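Wadon Boards > Storage and Archiving > Compression

Thread: Lots of tiny records, shared dictionary or just bundle them?

silvana_c
OK so I've been going back and forth on this all week and I need other people to tell me I'm being silly. I look after the logging side of a thing called Brerkevach (internal, you won't have heard of it) and it spits out little JSON records. Really little. The average is 813 bytes. We have 543 GB of them sitting on the Nuvell box in the closet, and every one is compressed by itself with plain deflate, because whoever set it up wanted to be able to grab one record by its ID and be done.

The ratio is terrible, obviously. There's hardly any history for the matcher to work with before the record is over! Half of each one is the same field names again and again, and the compressor has to meet them fresh every single time.

I see two ways out. One, train a dictionary, keep compressing records one by one, random access stays easy. Two, glue them together in blocks of 200, compress the block, and keep an index. I'm leaning toward the dictionary since the reading code barely changes. Am I missing something?
- Silvana

packrat_joe
You're missing that the dictionary has to live forever. Lose it and the whole archive is noise. I'd bundle. Blocks of 200 at that size gives you a nice chunk to work with, any decent compressor will do fine on it, and ten years from now somebody can open one with a stock tool.

silvana_c
Yeah, the "lives forever" part is what keeps nagging at me. I was going to put a copy in every directory, which feels dumb but also kind of hard to mess up?

esperanza.aguirre
Hi Silvana! I did this two jobs ago and went the dictionary way, and I'd do it again. A few things I wish I'd known.

Train on a sample that's spread out. I grabbed the first few thousand records I found, and they were all from the same morning, so the dictionary was stuffed with one customer's hostnames and one set of dates. It looked wonderful on my test set (which was from the same morning, ha) and so-so on everything else. Pick them at random across the whole archive, and test on records that weren't in the training set.

Give each dictionary an ID and write that ID in the header of each record. Do it even if you're sure you'll only ever have one. You will have two.

And don't go huge. A bigger dictionary costs you setup time on each call unless your library lets you load it once and reuse it, and past a certain point the extra stuff in there is junk that matches almost nothing.

bitbucket_ed
Agree with most of that, but I want to stick up for bundling, because I think people are scared of it for no reason. What do your reads look like? If it's "give me one record out of the blue, thousands of times a second" then sure, dictionary. If it's "give me everything from Wednesday between 2 and 4 pm" then you're reading whole blocks anyway and the bundle wins on size AND on speed, and you're not doing a seek and a setup for each little scrap.

silvana_c
Good question and I had to go look. It's mostly the second kind. There's a support tool that does single lookups, but it's a person clicking, so if it takes a few extra milliseconds to unpack a block I don't think they'd notice.

Hm. That kind of argues against me, doesn't it.

packrat_joe
It does :)

esperanza.aguirre
I'll push back a little, Joe. Single lookups have a way of growing. Ours started as a person clicking too, then someone wrote a script around the clicking, then the script ran in a loop all night. With blocks, each of those loop steps unpacks 199 records it doesn't want. You can put a cache in front, and now you own a cache.

packrat_joe
Then somebody should fix the script. I'm not going to pick a storage format around a badly written loop.

esperanza.aguirre
You and I have worked in very different offices.

wrenfield
Has anyone brought up doing both? Small blocks plus a dictionary. Say eight or sixteen records per block. The dictionary takes care of the cold start, the block picks up whatever is repeated between neighbors (timestamps, session IDs, all that), and you never have to unpack very much. It's more moving parts, but not a lot more.

bitbucket_ed
The gain from the dictionary shrinks as the block gets longer, so at some size you're carrying the dictionary around for nothing. Worth plotting. Same data, block sizes doubling from one record up, one line with the dictionary and one without, and see where the lines come together. Takes an evening.

silvana_c
OK I did the evening! Well, a small version of it. I pulled 3,000 records at random (thank you Esperanza) for training and a separate pile for testing, and ran everything through Mateos, which is the little harness I use for this stuff. It's ugly but it checks every round trip byte for byte, so I trust it.

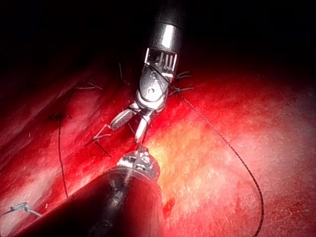
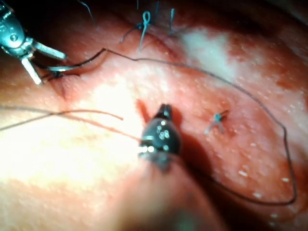
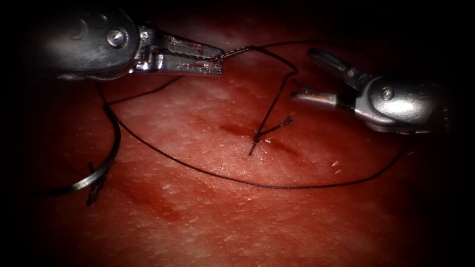

The short version is that you were all a bit right, which is annoying. With one record at a time, the dictionary makes a massive difference, it's not even a contest. By the time I got to sixteen records per block it was still helping, but I had to look at the table twice to be sure. At 200 the two columns were so close together I wouldn't bother arguing for either one. I'm not pasting the whole table until I've run it on a bigger sample, because I know how this board gets with tables, and I'd like to only be yelled at once.

What surprised me more was the ordering. I sorted the records by type before blocking them, mostly for fun, and that helped the bigger blocks more than going up a compression level did. Cheaper too! The slow levels were making my fans scream and I got very little for it. Of course if I sort by type I mess up the time ranges, so the Wednesday afternoon kind of read now hits a bunch of different blocks. I could sort inside a block and store the original positions. Does anybody do that, or is it one of those ideas that sounds good at 11 pm?

bitbucket_ed
People do that. You only need a small permutation per block, and if the records already have timestamps you can often skip storing it and just sort again on the way out. Watch out for ties though. Two records with the same timestamp and your round trip check will fail, and you'll spend a day blaming the compressor.

wrenfield
If you're going to take the block apart anyway, go one step further and split the fields into columns. All the timestamps together, all the status codes together, and so on. Delta the timestamps. You'll get way more than from sorting, because you're not asking the compressor to find structure you already know about.

packrat_joe
And now she's writing a database.

wrenfield
A very small one!

packrat_joe
They all start out very small. Silvana, please don't. JSON has optional fields, nested stuff, numbers somebody stored as strings once in a while. You have to give back the exact bytes, right? Key order and whitespace and everything? A column split makes that ten times harder.

silvana_c
Exact bytes, yes. There's a hash stored for every record and an audit thing that compares them. So columns are off the table, at least for me, though I'd love to play with it on my own time.

esperanza.aguirre
Oh, if there's a hash per record then make sure it stays a hash of the uncompressed bytes. I've seen someone hash the compressed ones and then they could never change the compressor again.

silvana_c
...I need to go check something.

silvana_c
Back. Uncompressed. Phew. My stomach dropped for a second there.

bitbucket_ed
So where did you land?

silvana_c
Blocks of sixteen with a dictionary is what I'm going to try first. I know, I know, Joe. But the support tool stays quick, the range reads get a lot better than they are today, and the dictionary copies are tiny next to everything else. I'm putting an ID in the header like Esperanza said, and writing the dictionary out in three places including printed on the wiki as hex, which my boss thinks is hilarious.

packrat_joe
I still think you'll regret it, and I'd still go with 200 and no dictionary. Fewer parts. But you measured it, so I'll stop grumbling. Do one thing for me: before you delete any of the old files, restore a chunk of the archive on a machine that has never had your tools on it. Just the archive and whatever notes you leave beside it. If you can get the records back that way I'll say it's fine.

silvana_c
That's fair, I can do that. The old stuff stays put until the end of June anyway.

wrenfield
Did you try retraining on newer records only? The field names in our logs drift every time somebody does a release, and an old dictionary goes stale faster than you'd expect.

silvana_c
Not yet! The sample was across everything, old and new. I could do one dictionary per year and let the ID sort it out. Let me run that one over the weekend, and I'll post the full table with it so you can all fight about the level settings.

bitbucket_ed
Please include decompression time per record as well as per block. Everyone forgets that column.

silvana_c
Adding it now.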